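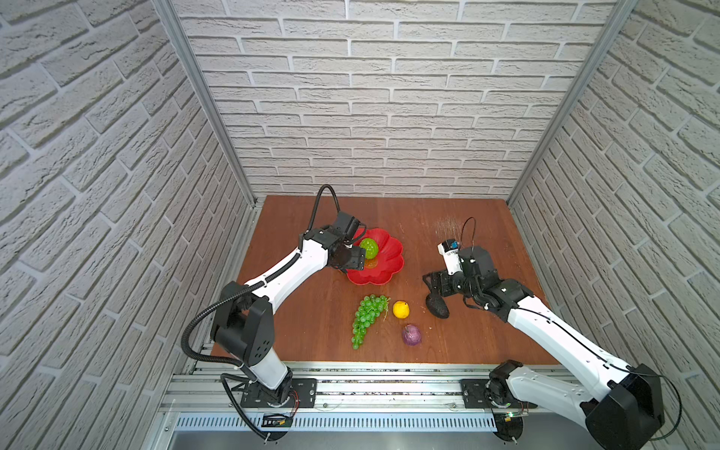 Keltport Kids Desk

Who pays when a company makes a river dirty?

Quick one this week, because lots of you asked about the Gevon River and the paint factory. You've probably heard grown-ups talking about it at dinner. Big words flying around. Permit, violation, settlement. Let's go through them.

First, the rule. A factory can't just pour stuff into a river. If it wants to put any used water in there, even water that's been cleaned, it has to ask. The thing it asks for is called a permit. A permit is a piece of paper (well, lots of paper) that says what you can let out, how much, and how often you have to test it.

Kind of like a hall pass. The pass says you can go to the library. It doesn't say you can go to the gym and stay there till lunch.

Zarkemo makes paint. It has a permit for the Gevon. The permit says its water has to go through a cleaning tank before it reaches the river. In November the state tested the river next to the factory pipe and found too much zinc in it. Zinc is a metal. You need a tiny bit of it in your body, but fish can get very sick from it, and small bugs in the mud even sicker. And the fish eat the bugs. So.

What happens next? Nobody goes straight to jail. The state sends a letter called a notice of violation. "Violation" just means a rule got broken. The letter says what was found, where, and what the law says about it. Then the company gets to answer. Maybe it says yes, our tank was broken. Maybe it says no, that zinc came from somebody else up the river. Both of those happen a lot.

That part matters. Everybody gets a turn to talk before anyone decides, even a big company you might be mad at. If it went the other way, and people got punished first and asked second, you wouldn't like it much when it was your turn.
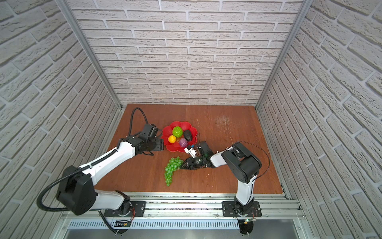 If they can't agree, it goes in front of a judge. The judge looks at the evidence — test results, the factory's own notebooks, people who saw or measured something. Factories have to keep those notebooks, by the way. Writing down fake numbers in them is it's own kind of trouble, and usually a worse kind.

Then comes the money. A fine is money you pay for breaking a rule. For water rules a fine can be counted by the day. Say the fine is $370 a day and the tank was broken for 20 days. Grab a pencil. That's $7,400. Real fines for big companies are often a whole lot higher, but the math works the same way. One day late fixing it, one more day on the bill.

Where does the money go? Depends. Sometimes to the state. Sometimes part of it gets spent on the river, like planting trees along the bank so the dirt stays put. And a company can be told to clean up the mess AND pay the fine. Those are 2 different things. Paying doesn't get you out of cleaning.

A few of you asked if a company can go to jail. No, there's no person there to put in a cell. A company is a bit like a team. But the people who run it can get in trouble themselfs if they knew and did it anyway. Doesn't happen often. Can, though.

And "settlement" — that's when both sides make a deal so they don't need the judge to pick a winner. The company might say, OK, we'll pay this much and build a new tank in 6 months. The state says fine. A judge usually still has to read the deal and sign it.

What about the people who live there? They count too. Before a deal like that is finished there's usually a time when anybody can send in comments. Anybody means kids. Folks in Ngau, down at the end of the river where people swim, are allowed to write in just like folks in Keltport. You say who you are, where you live and what you think. Spelling doesn't matter, somebody still has to read it.

The meeting about the Gevon permit is on 20th February at the Keltport library, upstairs room. Bring a grown-up. It might be kind of long.

Words to know:
Permit — written permission with rules in it
Violation — a broken rule
Evidence — things that help show what happened
Fine — money you pay for breaking a rule
Settlement — a deal instead of a trial

Next time: why your street has a speed limit and who picked the number.

Filed under: Kids Explain It, Law, Rivers & Lakes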